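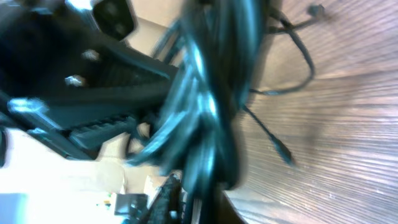 Posted by Sosina Negash, 29th November

Rornness want £76 a month for Flelenari, their cable-sorting add-on for robot arms. I've had it on trial for six evenings and I'm still waiting to be impressed.

The brochure says it copes with "everyday clutter". A heap of black leads on a wooden table is about as everyday as it gets in my house.
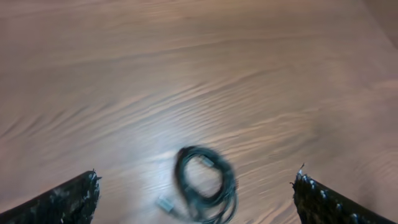 One coil by itself is the easy case, and I'd expect any gripper to manage that. I'd want to see a failure rate before paying.
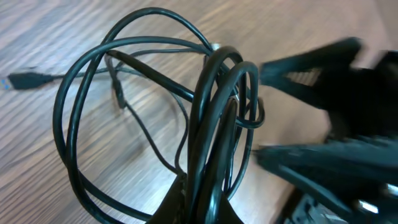
Support told me to wait for the next update. They said that in September too.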